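Section 2: Getting Your Besinlow Dish Cabinet Ready for Its First Wash

Welcome, and thank you for choosing the Besinlow. If you have just wrestled it through the kitchen door, please sit down for a minute before you start. The cabinet has waited this long and it can wait until you've had a glass of water. The steps in this section are easy enough for one person, though a second pair of hands is nice to have when you get to the leveling.

Before you begin, make sure the inlet hose is connected and the drain hose is hooked over its bracket, as described in Section 1. You'll need a soft cloth, a small spirit level, a cup with a pouring lip, and the bag of Preso softening salt that came taped inside the door.

Leveling the cabinet

1. Push the cabinet into its final place and open the door all the way. Lay the spirit level across the front lip of the tub.

2. Turn the front feet by hand until the bubble settles in the middle. Clockwise raises the corner, counterclockwise lowers it. Go slowly, and let the bubble catch up with you.

3. Lay the level front to back and do the same with the single rear foot, using the long screw in the center of the kickplate.

CAUTION: Don't lie or lean on the open door while you work on the feet. The hinges are made to carry a full lower rack and no more than that.

Filling the salt well

4. Take out the lower rack and set it on a towel. You'll find the salt well in the floor of the tub, on the left, under a ribbed cap. Unscrew the cap and fill the well to the brim with plain water. This is only done once in the life of the machine, so don't worry if you spill some, and you surely will.

5. Pour in the Preso salt a cup at a time. Water will rise up and run over as the salt goes in, and that's just as it should be. Wipe the loose grains from around the opening and screw the cap down firmly.

6. Run the rinse program straight away, with nothing in the racks. Salt left sitting on the tub floor can mark it in a single night.

Note: If your home already has a water softener, skip steps 4 through 6 and set the hardness dial to its lowest position.

Sorting before you load

7. Empty every cup, scrape off the larger bits of food, and keep the lightweight plastic pieces apart from the heavy crockery. Many of our customers like to keep a deep bin or tub by the sink for this, and a plain metal one will serve you for years, however scratched the bottom gets. Tumblers and other small things can simply lie in it on their sides until there are enough of them for a load.

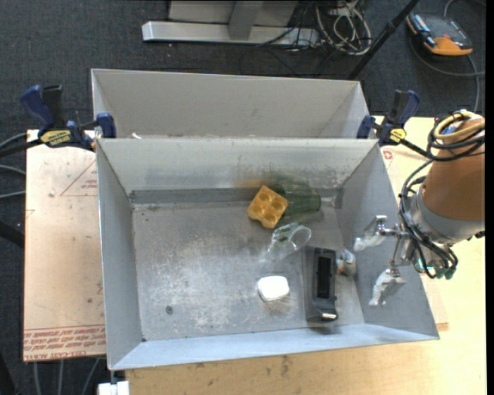

Loading the racks

8. Begin with the lower rack. Plates stand in the rear tines, facing the middle, and pots go upside down along the sides. Leave the center open so the water can reach the upper arm.

9. Put glasses and tumblers in the upper rack, between the tines and never over them. A glass perched on a tine will rattle through the whole program and may come out with a chip in its rim. Plastic belongs up here too, well away from the heater.

10. Spin each spray arm once with your finger. If it touches anything, move that piece and try again. Dalibor Hudec in our test kitchen still does this before every load, and he has been at it longer than any of us.

CAUTION: Knives go in point down, or flat in the upper tray. Please keep good carving knives out of the machine altogether.

Starting the first wash

11. Fill the detergent cup to the lower line and click the lid shut. Turn the dial to Everyday, close the door until you hear the latch, and press Start.

12. When the light turns green, open the door a hand's width and let everything stand for 20 minutes. Empty the lower rack first, so that any drips from above don't land on your dry plates.

Note: If the display shows code 348, the tub is filling too slowly. Check that the tap is fully open and that the inlet hose has no kink in it, then press Start again. For replacement salt caps, ask your dealer for part 2082.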